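Two Arms, One Planner: Gallery

Welcome, and thank you for stopping by! These pages are where we share bits of our software work at the Enley lab, and this time Rochelle Donnelly has been kind enough to let us show what she has been up to with Kimmont, our motion planner for pairs of arms that have to share a table without getting in each other's way. It has been a long September for her and the code, and we're very fond of both.

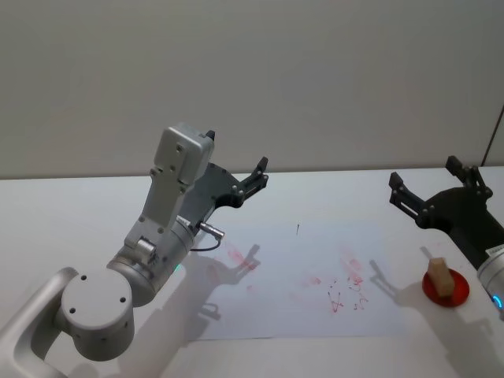 Red scribbles on the paper, a small wooden block on the red dish, and both grippers open.

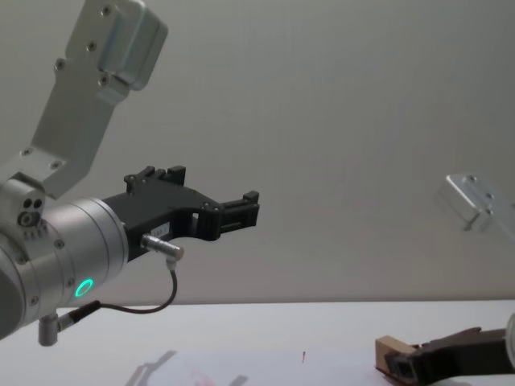 The left gripper seen close up, with its fingers slightly apart.

Gallery – Software – Planning and Control

Kimmont plans for both arms together, as one long chain of joints, and then hands the result to Tapsell, our controller, which runs on a 2 millisecond loop. The older version replanned every 400 milliseconds and you could feel the hesitation when the arms came near each other – the new one replans every 40, and it is a pleasure to watch. Rochelle is still working on the cost for passing close to the table, so expect that part to change. The notes for release 24 are on the Prorkham page, along with the settings she uses for each arm, and she is always glad to hear from anyone trying them out.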